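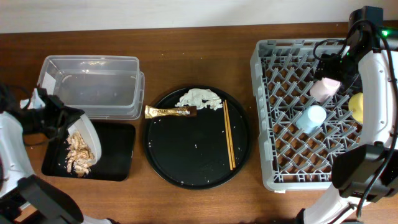 zhenhua_ye
How do you all handle scraping plates when the sink is on the other side of the room? We moved into the Kerstead place in October and there's no counter by the sink to speak of, so everything gets cleared at the table first. My system so far is a black tray for the scraps - you tip the bowl over it, let the bits pile up, and carry the whole thing to the bin once. Clear plastic containers stay stacked behind it for leftovers. I like it, my husband says I've just invented an extra dish to wash.

bogumil_s
He's right, sorry! Tip the bowl straight into the bin. I did the tray thing for 14 years at my mother's house and washed that tray every single night.

kastriot
Disagree with Bogumił. One rimmed tray takes me 20 seconds to rinse, and walking 4 bowls across the room drips on the floor. Do you line yours? I put down a sheet of newspaper and roll it all up.

zhenhua_ye
No liner, I never remember to buy anything for it. Newspaper might work though, we still get the free one.

Lech W
Newspaper goes soggy if there's any sauce. I'd worry more about those tiny bits that end up scattered around the pile, on black they show up like crazy. Is the round tray in the middle for scraps too?

zhenhua_ye
No, the round one's for coffee stuff, there's a stick packet on it right now lol. Food stays off that one.

bogumil_s
So that's two trays on one table. I rest my case - get a small bin with a lid and put it next to your chair.

kastriot
A bin next to the chair, while people are eating?? No thanks.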